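Food Preparation I
Handout 5: Cutting Green Onions and Other Aromatics

Required reading: Agudelo course reader, section on knives and boards. Students enrolled through the Rindell campus will find the same section in the Bollville library under call number 1074.

Green onions are cut on a clean board set flat on the table. Bamboo and wood are both acceptable in this course. The board should be large enough to hold the part of the stalk being cut; the remainder may extend past the side and is drawn forward as the work proceeds. Long stalks may also be halved before slicing.

The rectangular cleaver is the standard knife for this unit. Its broad blade keeps an even line through the stalk, and the flat side may be used to crush ginger before mincing. Hold the blade at 90 degrees to the board for rings. For the longer slanted pieces used in soups and stir-fried dishes, turn the stalk, not the wrist.

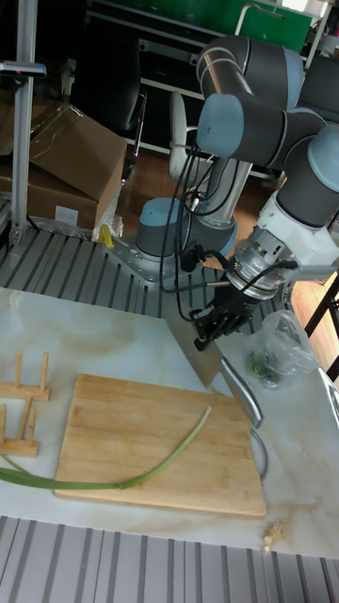 Rings should be of even thickness from the white end to the green. The pale lower part is firmer and goes into the pan first; the dark tops are added at the end of cooking or used raw as a garnish — they lose color quickly over heat.

Cut greens that will not be used at once are placed in a clear plastic bag, labeled and refrigerated. Ginger is left whole until needed. Peel only the portion required and return the rest to storage.

Boards are washed with hot water and Dokex, rinsed, and stood upright to dry. Cleavers are washed by hand and never left in the sink.

Assessment: each student will prepare 100 grams of sliced green onion in the Monday practical. Marks are given for evenness, safe handling and the condition of the station at the close of work.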